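Failure Analysis for Home Robots
Handout 5: The slipped grasp that was logged as a success
July 2025

Read this before the lab. Bring your own copy of the log extract, as we'll mark it up together.

Background
The Stamireo trials covered laundry handling in an ordinary living room with a two-arm robot. The task was to take clothes off a drying rack and move them to a second location. The team ran 465 grasps. The control software, Lorkus, logged 429 of them as successful. When the recordings were reviewed by hand, 16 of those successes turned out to be wrong. This handout deals with the most common type.

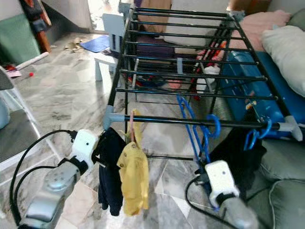

Lorkus decided that a grasp had worked if two conditions were met: the jaws had stopped before reaching the fully closed position, and motor current was above a set threshold. Both are reasonable tests for a rigid object. A cup either blocks the jaws or it doesn't.

Cloth is different. A thick knit bunches up between the fingers and holds them open, so the first condition is met. It also pushes back, so the current rises. Neither value says how much of the garment is held, or whether it is still caught on a rod, a hanger or another garment.

What went wrong
In the faulty runs the arm began its lift while part of the garment was still caught. Tension built up and the cloth crept through the jaws. Current fell slowly – too slowly for the slip detector, which only looked for a sudden drop. The arm finished its path and the log said "complete."

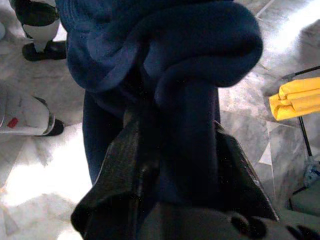
The safety side matters more than the dropped shirt. With the cloth still caught, the arm was pulling on a light, free-standing rack. Lorkus had a force limit at the wrist, but it was set for collisions and never tripped. A steady pull below that limit can still tip furniture.

Changes made
Hauksdóttir, the firm that supplied the arms, added a separate limit for sustained pull. The Flokis review tool now flags any grasp where current declines over the whole lift. A short test lift was added before the main move. The revised version goes on trial in August.

For the lab
Find the point in the log where the slip starts, and mark it.
Write down which signals were available at that moment and which ones the software used.
Propose one check that would have stopped the arm. State what it would cost in time per grasp.

Keep your answer to one page.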